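Flisteck Woodland Program
Progress report to the Gutau Fund, second period

Grant purpose: thinning, replanting and road repair on the Warraich tract, with small-log sales through the Tuvadton yard

Where we are

At the end of the first period we told you that the tract would be fully marked for thinning by the time the leaves came off. It is fully marked. The leaves had been off for a good while by then, but the paint is on the trees and it is the right color, which was not true of the first pass on the north slope. We remarked that slope at our own cost and have stopped bringing it up at lunch.

The Warraich tract runs to 1,352 acres, of which the grant covers the middle block and the two stands along the creek. The middle block is mostly planted pine that somebody put in very close together a long time ago and then went away and thought about something else. The creek stands are mixed hardwood, with a good deal of maple, and are in better shape than the pine.

Thinning

We have thinned 163 acres. The plan called for more, and the gap is nearly all down to one wet stretch in March when the lower road went soft and the contractor, quite reasonably, declined to lose a forwarder in it. Work moved up the hill for a while. The hill has less timber on it and more rock, and the saw chain line in the budget shows this clearly.

Stand condition after thinning is good. Damage to the trees we meant to keep is within the limit set in the grant agreement, and most of it is along one skid trail with a bend that looked gentler on the map. We have widened the bend. The map has been left as it was, out of respect.

Slash has been left in place on the flatter ground and pulled back from the creek everywhere else. The county forester walked the buffer with us and asked for two changes, both of which are done. One was to move a brush pile. The other was to move it again.

Replanting

Seedlings arrived in good order and early, which caught us without anywhere cold to keep them. They spent several nights in the Tuvadton yard's walk-in cooler next to a quantity of venison sausage. Survival at the first check was better than we budgeted for, and we draw no conclusions about the sausage.

Deer browse is the main worry. We put tubes on the oaks and not on the pines, as agreed. The deer have read the agreement and have moved on to the pines. We'd like to shift a little of the fencing money toward the two worst patches and have set out the request under Budget.

Small-log sales

You asked us to say more this time about what becomes of the smaller hardwood, the stuff that used to go for firewood or stay where it fell. The Tuvadton yard has been buying it in short lengths, sawing it and selling it on to a couple of shops that make tabletops and shelving. Prices are modest. They are also real, and money has come in, which is a change from the earlier marketing plan.

Pale wood sells best. Buyers want it light and clean with some movement in the grain, and they will turn down a perfectly sound board for having a dark streak in it. We have tried suggesting that the streak is character. The shops told us that they had heard that one.
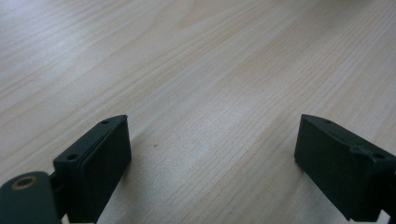
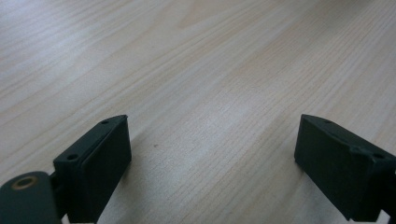
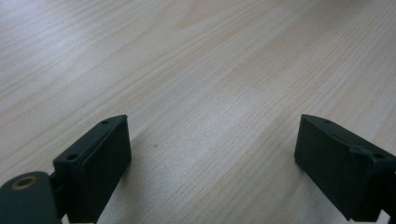 Light wood with fine grain.

The yard has taken 14 truckloads from us so far. The first few were graded harder than we expected, mainly for end checks, and we now paint the log ends the same day they are cut. This is a dull job and there is no clever way of doing it. Rejections have dropped since we started, and the paint left over from the north slope has at last found a use.

Drying remains the bottleneck. The kiln at Tuvadton is shared with two other suppliers and we are third in line, a position we have held with great consistency. Air drying under the open shed works for thinner stock if you are patient, and the bank's view of patience is known to you from our last report.

Roads and crossings

The upper road is finished. It has been graded, ditched and graveled, and the three culverts we promised are in. One is a size larger than planned, after a storm demonstrated the planned size to us in some detail. The supplier took back the small one.

The lower road is not finished. The base is down as far as the second gate, and beyond that it is still the road it always was. We expect to complete it in the coming dry season. Log trucks are using the upper route until then, adding distance to every load and giving the drivers a great deal to tell us when they arrive.

Beaver have moved in above the creek crossing. We have fitted a pipe through the dam to hold the water level down. The beaver regard this as a leak and work on it nightly. We check it every week, and so far the water is staying off the road.

Crew and training

Everyone on the saw crew now has current felling certification and first aid. We had one reportable injury, a sprained ankle, which happened in the parking lot. The incident form has no box for parking lots, so it has been filed under terrain.

We ran an open day for neighboring landowners. Turnout was good, the questions were mostly about property lines, and at least two owners have since asked for help with a thinning plan of their own. We have passed them to the county and kept the leftover donuts.

Budget

Spending is slightly under plan overall. Road work is over, thinning is under by a larger amount, and the rest is close enough that we have stopped looking at it sideways. The detailed sheet is attached, with the formula in the last column now fixed.

We ask your approval to move money within the fencing line to buy 130 welded panels for the two browsed patches. No new funds are needed. The panels can be lifted and used again once the trees are above deer height, assuming the deer stay the height they are.

Next period

Finish the lower road to the creek.
Thin the remaining pine in the middle block, starting at the dry end.
Second survival check on the seedlings.
Agree on a regular kiln slot with the Tuvadton yard, in writing this time.
Return the borrowed grader blade to Flisteck's neighbor on the east side, who has been very good about it.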